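Slide 9. Rubber covers and dust (4 min)

Pick up from Diễm Triệu's section on seals. Pale dust shows first on matte rubber, so the boot is the quick check before anyone opens a housing.

Kirley line: wipe interval set at 85 hours, dry cloth, no solvent. Cuver line still at 63.

Grooves hold more than the bulges do. Wipe along the groove, then the narrow collar above the metal stud. Glossy black plastic gets a separate cloth; scuffs stay, log them once.

Pause on the close-up. Ask who would pass it.

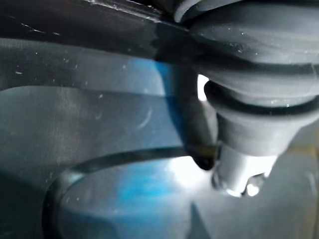
Slide 10. Replacement stock

Nearly 1,000 boots on the shelf in April. Reorder point is on the handout.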